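Ticket 834: Gripper force limit, soft items
Site: Nerach, cell 2
Opened by: Adel Radwan
Status: Open, pending written procedure

Aug 6, 2024. Force limit on cell 2 was found at 100 percent. The Skarell sheet says 32 for anything soft. No change was logged, so I must assume the number went up by itself, as numbers do.

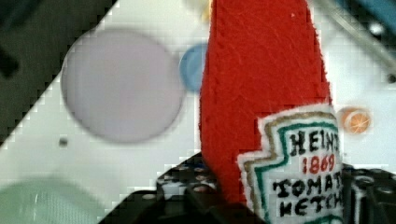 Set the limit back to 32 and put my initials next to it, which the site rule has asked for all along. The rule also says to check a grip against something with a visible edge, so you can tell whether the item has turned between the fingers. The stitched label on the ketchup bottle is good for this, as the right finger grips right beside it. Please use it as the reference and stop using "looks fine" in the grip field.

Second finding: the layout sheet taped to the cell is for last quarter's table. Per Sekimden's house rules, an out-of-date sheet counts as no sheet. I took it down. Someone had laminated it.

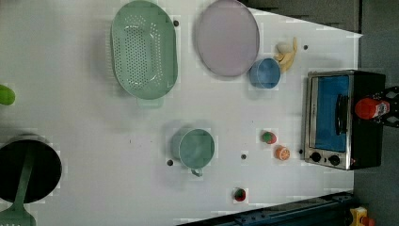
Can an operator raise the force limit during a shift if items keep slipping?
Only with a second sign-off and a log entry made before the change. Stop the cell first, then call Abdel Rahman for the sign-off.

Left to do: new layout sheet, lock on the limit setting, find out who owns the laminator.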